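Sloped-floor parts bin

A sloped-floor parts bin, also called a hopper tote or slant bin, is an open-topped sheet metal container used to hold loose parts that are stored in no set order. It differs from an ordinary flat-bottomed box in having one or more inclined inner panels that direct the contents toward a central floor area. Bins of this type are found in machine shops, foundries, parcel handling and assembly plants. They are most often made of mild steel and painted on the outside, with the inner surfaces painted, galvanized or left bare.

Contents
1 Terminology
2 Construction
3 Floor and drainage
4 Surface finish and wear
5 Contents and loading
6 Test blocks
7 Maintenance
8 See also

Terminology

The word "bin" is used loosely in the trade. In older catalogs a bin was a fixed compartment in a rack, and a movable container was a "tote" or "pan." Later usage dropped the distinction. "Hopper" properly refers to a container that empties through the bottom, and its use for a closed-floor bin is sometimes objected to. In the Cadusby catalog the term "slant bin" covers any container in which at least one inner wall stands at more than 20 degrees from vertical. Oberholzer uses "trough bin" for the same article.

Construction

The body is normally folded from a single blank, with the end walls welded in afterward. Wall thickness is between 1.5 and 3 mm for general use. Heavier stock is used where castings or forgings are dropped in from a conveyor. The upper rim is either rolled over a wire or folded back on itself to form a hem. A hemmed rim is cheaper but collects water and paint, and is not recommended for bins kept outdoors.

The inclined panels may be part of the outer wall or may be separate sheets fitted inside it. Where a separate sheet is used, a void or a narrow secondary compartment is left between the panel and the outer wall. This space can be closed with a cap strip. If it is left open, small parts, chips and dust fall into it over time and have to be removed by hand or with a vacuum nozzle.

The angle of the panel is chosen from the friction between the contents and the panel surface. Smooth machined parts slide on a bare steel panel at fairly low angles. Rubber parts and rough castings need a steeper panel, and a part that stops halfway down will tend to hold others behind it. Makard supplies its panels in three fixed angles, while Sorka fits a bolted panel that can be reset.

Common footprints follow pallet fractions. The Sorka 290 series takes its name from the internal depth in millimeters. The largest pattern in the same range has a rim length of 1810 mm and is fitted with fork pockets.

Floor and drainage

The floor is flat in most designs. A round hole may be punched in it for drainage of coolant or wash water, or to accept a locating pin on the stand. Holes used for locating are placed off center so that the bin cannot be set down the wrong way round. Smaller holes may be left from jig bolts used during welding and are not always plugged. Where the contents are smaller than the hole, a mesh disk is laid over it.

Surface finish and wear

Exterior paint is usually a gray, blue or green industrial enamel. Powder coating has replaced wet enamel in most new bins. Inside, any coating is worn by the contents, starting on the inclined panels and on the part of the floor where items land. A worn steel floor shows a mixture of dull areas and bright patches, the bright patches being those most recently rubbed. Vertical scratches on the panels are normal and do not affect use. Loss of wall thickness is checked with a caliper at the rim and an ultrasonic gauge at the floor.

Contents and loading

Items placed in the bin come to rest in different attitudes. Long parts may lie flat, lean on one another, or settle along the foot of the inclined panel. A nearly empty bin is in some respects harder to pick from than a full one, as the remaining items lie low and close to the walls, where there is less room for a hand, hook or gripper. Makard gives a working load of 100 kg for its smallest welded pattern, evenly spread.

Test blocks

Rectangular bar-shaped blocks are often used in place of production parts when a bin is being tried out. They are cheap, have a known length and weight, and are easy to tell apart if made in contrasting colors. Regular marks on the faces help in judging how a block is turned.

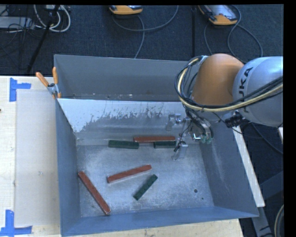
Vol. 7, p. 2957

Red and green blocks lying in a grey-blue painted bin with a bare metal floor. Three of each color are present. One red block is tilted with its right end raised, and another lies along the foot of the sloped rear panel.

A trial is normally run with the blocks dropped in freely, then repeated with them pushed against each wall in turn. Positions from which a block cannot be lifted are recorded on a plan of the floor. If most of them fall along one edge, the panel angle or the wall height on that side is changed.

Maintenance

Bins are emptied and swept at intervals set by the user. The rear compartment, where one exists, should be cleared at the same time. Dents in the rim are dressed with a hammer and block. Cracks at the foot of an inclined panel are ground out and rewelded, and the bin is withdrawn if the crack returns.

See also
Drop-bottom hopper
Nesting tote
Pallet box
Stillage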